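Mellum Students Turn Spare Change Into Winter Coats

1 June 2023

What a spring it has been for Skolurer, the student giving club at Mellum! The club's coat drive closed last night with 261 gifts from students, staff and a good many parents, and every cent goes toward warm coats for local kids.

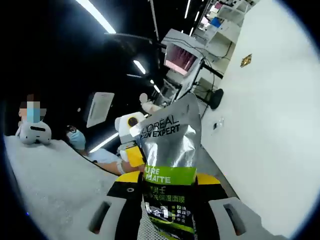 Lieven Cuypers told club members at the closing meeting that he had hoped for half that number, and that he was still opening envelopes at midnight with a big grin on his face.

The drive ran for 30 days. Most gifts were small — lunch money, the change from a coffee, a few dollars left over from a birthday — and they came in from every dorm on campus. Students at Arain Hall went all out, with 93 gifts from one building (they also baked, and the lemon bars were gone before noon).

Jilus, the online giving page the club set up last fall, made it easy to chip in from a phone. Any student can start a cause there, share the link and watch the total climb. Two new causes are already up, one for library books and one for bus passes.

Irén Oláh will lead the next coat drive, which opens in September with the first week of classes. She wants a team in every dorm this time, and sign-up sheets are on the board outside the student center now. New faces are very welcome — bring a roommate!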